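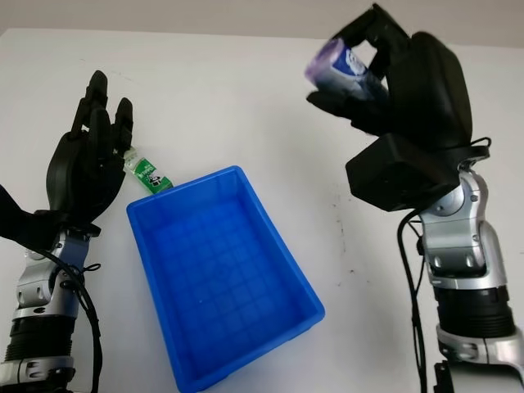

Home Notebook Entries Bench Stock Search

5 May 2024

Bin and packet notes, white table. Written up by me, with Jamshid's additions where marked.

Started with the blue bin. The table was wiped down first and left clear around it, because last time we had tape, scissors and two rolls of labels on there and kept moving them from side to side. The bin now goes a little left of the middle with the short end toward the near edge. I tried it square in the center and didn't like it. A bit to the left leaves a decent stretch of open table on the right for laying things out.

The floor of the blue bin is the ribbed kind, small squares all over. Good for not having things slide when the bin gets carried. Less good for the small packets. A corner drops into a square, the packet stands up at an angle, and the next one lands on top of it. When they are lying flat on the ribs they are easy to pick up again, easier than off the bare table, as there is a gap to get under the edge. So I would keep this bin and change how we fill it.

What worked better: lower the packet until the bottom end is just over the rim, then in, then let go. Dropping from higher up gave me 2 standing packets and one that slid under its neighbor. Holding by the top end keeps the label readable on the way in, and you can check it against the list without turning it over.

Filled the bin with 11 green packets in one layer, labels up. Took them out, put them back the other way around, same result. Tipping the whole bin out at the end is faster but bends the corners, so please don't.

Jamshid: the liner from the Lodness bin fits if you trim the long side. It covers the ribs and the packets sit flat. They also slide when you carry it. He would use it for the table only and take it out for the shelf. I haven't tried this yet.

Labels. The white area on the green packets is small and the print is dark, fine in good light. Against the white table the green shows up well. The Tresolia packets are pale all over and I lost one twice while it was lying in front of me. Suggest those get laid out on a sheet of gray card. Bahman Hosseinzadeh says there is card left in the flat drawer under the Lehtinen cutter. I looked and found only brown. Will ask him again.

Bins in general: we have 8 of the blue ones and they nest, but the rims are thick and they jam if you push them down hard. Stack them loosely. The Jalero bins look close enough in size and are not, they rock when set on top of a blue one. Keep the two stacks apart. I put the Jalero stack on the lower shelf by the door.

To do:
- gray card for the pale packets
- try the trimmed liner on the table
- strip of tape on the tabletop for the bin position, blue on white shows fine without it but the bin creeps
- throw out the packets with split seams, they are in an envelope on my desk

Jamshid Pakzad has the stock list and is changing the order so the green ones come first. Row 11 is blank on purpose. Leave it until the September delivery, he wants it for the larger size.

Bin emptied and left on the table.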